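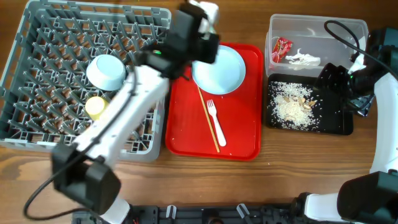

By Hortensia Ledesma
April

Soledad Salinas wants you to stop rinsing your plates, and she would like 13 dollars a month to help you do it. She is the founder of Nulladell, which mails out dish soap in strips with a booklet about saving water at the sink. The booklet says a household that follows its method will save 680 gallons a year. I have washed dishes by hand all my adult life, a bowl and a cup at a time set in a gray plastic rack, and I have never owned a booklet. So I asked her where the number came from.

"It's a modeled figure," she said. Modeled on what? "On a typical home." I asked how many people live in a typical home and how often they cook. She said the company had worked with "a range of behaviors" and that the details were being prepared for release. They were being prepared for release last fall, too, when I first wrote to her.

Salinas is good company. She talks fast and laughs at herself, and she grew up in Troncoso, where her family had a well that went dry in August most years. "You learn to wash a whole dinner in one basin," she said. "My mother would have slapped my hand for running the tap." I believe every word of that. What I have trouble with is the jump from her mother's basin to a monthly subscription.

The method itself is simple enough. You scrape, you soak in a basin with half a strip, you scrub, and you dip everything in a second basin of clean water. Most of our grandmothers could have told us the same. When I said so, Salinas nodded. "Sure, but they aren't around to tell people, and I am."

Ernő Jakab ran the kitchen of a boarding school in Tranton for years and now teaches food safety there. He read the booklet at my request and sent it back with pencil marks. His complaint was with the second basin. "By the eighth plate you are dipping in soup," he told me. "Change the water, fine. But then count that water." The booklet does not say when to change it.

I read that quote to Salinas. She was quiet for a bit and then said people should "use their judgment." Would the 680 gallons hold up if their judgment was to change it twice? "It would be lower," she said. How much lower? She didn't have that in front of her.

She did offer me customers. One was Habibur Sultana, who has been using the strips for eight months and likes them. "They don't leak in the cupboard," he said. Had his water bill gone down? He thought it had. Then he went and found it, and it was up, though he pointed out that his brother had moved in.

I asked Salinas what would change her mind. If somebody metered 100 kitchens and found no difference, would she take the number off the box? "I'd want to see how they did it," she said -- which was more or less what I had been asking her all afternoon. She took that well.

Before I left she gave me a pack of strips. They clean a greasy pan fine. The booklet is in the recycling.

Recent stories
Said Abou Zeid on the trouble with tankless heaters
Trindetti sponges: what "lasts a season" means
Is your low-flow faucet making you run it longer?
Letters: more on cast iron and soap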